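Chapter 2
Single-Serve Tea Pouches: Materials, Sealing, and Labeling

Loose-leaf tea loses quality through four routes: uptake of moisture, contact with oxygen, exposure to light, and absorption of odors. A large tin, opened daily, does little to slow the first two once the lid has been lifted a few dozen times. The single-serve pouch divides the same weight of leaf into portions that stay sealed until use. Chapter 1 treated bulk storage; the present chapter deals with the pouch.

Section 2.1 covers film structure. Most pouches are laminates in which each layer has a separate task: an outer layer to carry print, a barrier layer, and an inner layer that melts to form the seal. Section 2.2 covers sealing. In the Zotow survey of 247 retail pouches, 58 had at least one seal defect, most often leaf fragments caught in the seal area. Orellana's creep test is given there in full.

Section 2.3 turns to the printed surface. A packer who sells several teas in one format has to keep them apart on the shelf and in the drawer. The usual method is to hold the layout constant and change the ground color, pattern, and label panel. The type of tea is named on the panel, often in two languages, and a small emblem may be repeated across the range. 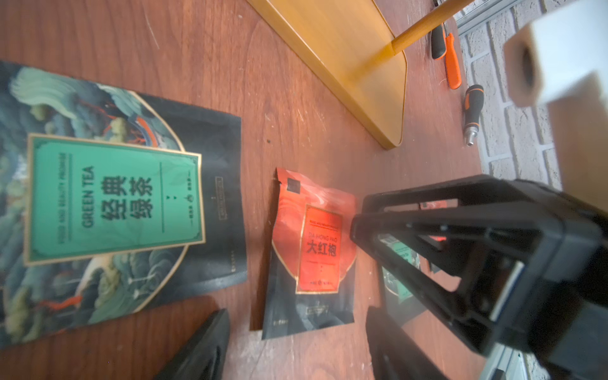 Figure 2.1 Pouches for green tea and Da Hong Pao, each with a gold-edged label in Chinese and English.

Pouch size is a separate matter from label design. Rolled oolongs are dense and need little volume, while twisted leaf needs more headspace and is easily crushed. Janssen's fill tables (Section 2.4) give the working volume for each leaf style.

Terms used in this chapter: headspace, seal width, tear notch, barrier layer, fill weight.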